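The letter-writing year, so far

Saturday, August 20, 2022

I said in April that I'd report back on the letters, and then I went very quiet, mostly because I was busy writing letters. So this is the long overdue catch-up, and it is going to be a long one, because I have become the sort of person who has opinions on envelopes.

For anyone new, the short version is that I decided to write to people by post for a whole year. Proper letters, on paper, with a stamp. My list began with six people and it has grown a fair bit since.
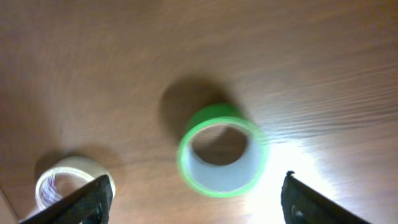
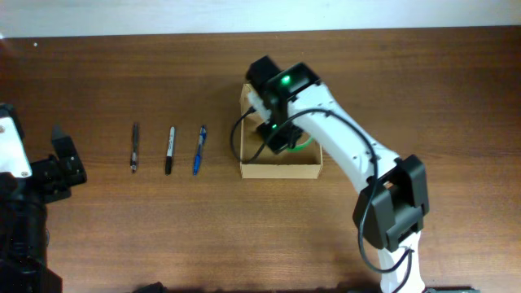
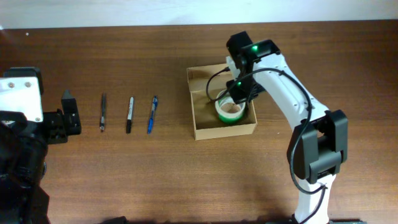
The first thing I want to tell you is how much I love getting post now. I'd forgotten! For years the only things through my door were bills and pizza menus, and now there's a real chance, on any given morning, of something with my name written on it by hand. I can tell who it's from before I've picked it up off the mat. My aunt's capitals lean backwards. My old flatmate writes the postcode so large that it takes up half the envelope.

Keeping a tally was part of the plan from the start, and the tally lives on the inside cover of my address book. As of this morning I have sent 126 letters. I won't say how many I've had back, as I don't want anyone to feel told off, but it's enough that I had to buy a second shoebox.

What do you write about? I get asked this more than anything else. I was worried about it too, and I spent most of the first week starting with "Not much to report" and then staring out of the window. The trick I found was to stop trying to give people the news. They've had the news, they've seen it on their phones. What they haven't had is the argument I overheard on the bus about whether a scone is a cake, or the fact that I have been trying to grow sweet peas up the drainpipe and the slugs have had every last one. Small things fill a page very fast. My best letter this year (I'm told) was two and a half sides on a really disappointing trip to a garden centre.

Paper, then. I tried a lot of it. I began with a pad from the newsagent, which was fine for biro but let fountain pen ink straight through, so you could only use one side. Then I treated myself to a box of Bisusance laid paper, cream, with the faint ridges you can feel under your hand, and oh, it's lovely. It's also dear, so it comes out for birthdays and for anyone who is having a bad time. For everyday letters I've settled on the plain Pondadwood pads. They're a bit thinner, they take ink on both sides if you don't press too hard, and the glue along the top lets go cleanly. I'm on my fourth.

Envelopes matter more than I thought they would. A letter folded in three wants a long envelope, and a letter folded in four gets fat in the middle and springs open on you while you're trying to lick it. I now fold in half and use the squarer sort. I also write the address before I put the letter in, having once gone over a lumpy fold and put the nib through the flap.

On pens, I've gone back and forth. I do like a fountain pen for the slowness of it – it makes me finish a thought before I start the next – but a decent ballpoint will go anywhere and won't sulk if you leave it in a coat pocket for a fortnight. I've written letters in a dentist's waiting room, on a wall outside a chip shop, and on most of the slow train to Wiltwood, where the handwriting goes up and down with the track. My friend says she could tell exactly where we'd gone over the points.

Wiltwood deserves a paragraph of its own. It has a little stationery shop called Miettinen, up a flight of stairs over a shoe mender's, and I could have stayed all day. There were drawers of loose envelopes you could buy one at a time! There was a whole shelf of old postcards, sorted by county and then, wonderfully, by weather. I came away with a stack of rainy seasides and I've been sending them out ever since to people who are on holiday somewhere hot. The shop is closed on Mondays and shuts for lunch, so do look before you set off, as I had to sit on the bottom step and eat my sandwich until they opened again.

I should be fair and say it hasn't all been a joy. Stamps add up. I budgeted for them badly and by the end of June I'd spent my whole year's stamp money, so now I buy one book each payday and when they're gone, they're gone. Two letters vanished altogether. One came back to me seven weeks later with a sticker on it and a footprint. And there was a patch in early July when I was tired and it all felt like homework, and I wrote nothing for a fortnight. Then a letter turned up from someone I hadn't written to at all, who'd heard what I was doing from her cousin and wanted to join in, and I had a reply in the post by teatime.

I've also learnt that length has nothing to do with it. I'd been trying to send at least two sides, out of some idea that it had to be worth the stamp. One of my nicest replies was a single card that said "Your slugs are my slugs. Courage." It's been on the fridge ever since.

My oldest letter friend (we met at school, and she has moved house more often than anyone I know) has kept everything I've ever sent her, back to when we were eleven. She got them all out over the bank holiday and went through them on the floor, and she says there are 354, counting postcards and one paper napkin. I'd have guessed fifty. She read bits to me down the phone and I didn't know whether to laugh or hide under the table. I was so cross about netball!

So, the rest of the year. I want to try writing to a few people I've lost touch with, which is a bit scary, and I've started a list of addresses I need to check are still good. I also want to have a go at making my own envelopes out of old maps. If any of you have done that, please tell me which glue you use, as mine goes wrinkly and I've already ruined most of the Lake District.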